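Home Browse Ask Members Help Desk
Filed under: Libraries & Archives > Periodicals > Binding and Storage

Storing unbound trade magazines

Our reading room holds 353 unbound issues of a trade quarterly, most of them stapled. The binding budget has been withdrawn. May the issues remain upright on open shelving, or should they be boxed? Please advise also on rusted staples.
Plelix

Lerato Gumede
Boxing is recommended. Loose issues kept upright without support will bend at the spine within a few years. Place them flat in lidded boxes of acid-free board, no more than 17 to a box, and write the volume range on the short side in pencil. Rusted staples should be lifted with a thin blade from the center fold - never pulled from the cover - and replaced with linen thread. Issues with coated paper must be kept away from damp walls.

Tichý
We left ours on the shelf and they are fine.

Flustari
I agree with the first reply on boxing. I would add that a checklist of missing issues should be completed before any box is closed. Our own run lacked four numbers, and two of these were later obtained by exchange with another library. Covers should be kept with their issues, including the back covers.
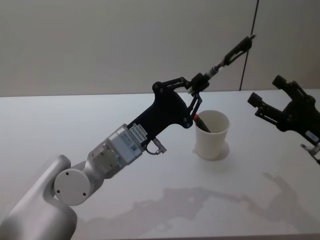 Cup with marker
Where a title changes its numbering, file by date of issue and place a note in the first box affected.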